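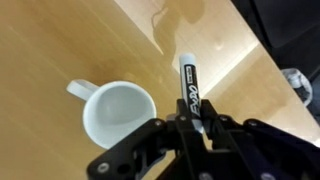 Visit to the Udholm incentive and rewards fair, 1 July 2026

Two members of the client services team, Rhona Geddes and Niall Aitken, attended the fair on behalf of Grorska. The exhibition hall held 193 stands, most of them offering gift cards, travel awards and event branding.

The morning session covered theme design for dealer programs. Yupin Srithong of Marnau presented a campaign that ran for 42 weeks and drew almost 1000 entries. Her team mailed a printed kit first -- the website opened later.

Ms. Geddes collected price lists from the badge and banner suppliers. These are held at the front desk until November.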